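Pudwood slatted bench top, and an old tower to try it on

Reviewed by Fenna Michiels, 14 Oct 2020
Rating: 7 out of 10

I do a fair bit of desktop repair and had been working on a kitchen table with a rubber mat over it. The Pudwood top replaced that. It is made of parallel aluminium rails with gaps between them, and it comes without legs. I put mine on a pair of Pimwood trestles I already owned. For this review I used it for memory and processor work on a tower with a green motherboard.
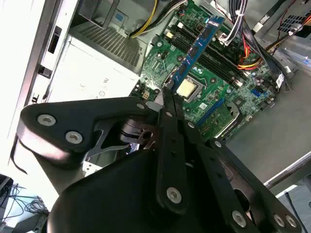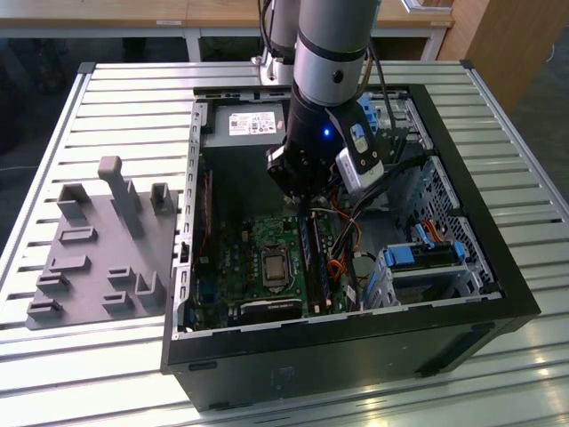 Open tower with the heatsink off the processor in both photos; the blue memory module shows best in the first.

Assembly
The rails come in one carton with the end pieces, the bolts and a hex key. It took me an evening. The instructions are a single folded sheet and the second drawing is wrong: it shows the end pieces facing outward and they need to face inward. I found this out after tightening everything. The bolts are decent. The hex key is soft and I would use your own.

Stability
A full tower lying on its side doesn't move when you press a memory module home, and that was my main complaint about the mat. There is no flex that I can feel in the middle of the span. Pudwood gives no load rating on the carton, so I can't comment on anything heavier than a computer.

Working on it
Laying the case flat with the opening facing up is much easier on the back than leaning into an upright one. You can get at the memory slots and the processor socket from above. Cables are still the nuisance they always were. On this tower the power leads run down across the board, and I like to tie them back before touching the memory.

The gaps are the weak point. Case screws fall through them. I lost 3 in the first week and found 2 of them. I now keep a Hulex magnetic dish beside the case and a strip of old carpet on the floor underneath. Anezka Holub, who has the same top in her shed, slid a sheet of hardboard under the rails and says it catches everything. I may do the same in December when I have some time off.

It is bare metal, so clip your wrist strap to something properly earthed and don't count on the bench for that. Don't rest a loose board directly on it with the power on either. Leave it in the case or put it on its box.

Cleaning
Dust from old computers goes straight through the slots, so you sweep the floor and not the bench. Thermal paste wipes off the flat faces with isopropyl. It is harder to get out of the grooves, and a cotton bud is the best thing I've found.

Compared with the Polák
I used a Polák bench at my last job. It has a solid top with a raised lip and nothing rolls off it. It is also a lot heavier, and you can't clamp a lamp to the middle of it. On the Pudwood you can clamp anywhere along a rail.

Price
I paid $600 delivered. The legs are extra. Replacement rails are sold singly, though the colour of the end caps has changed and new ones won't match.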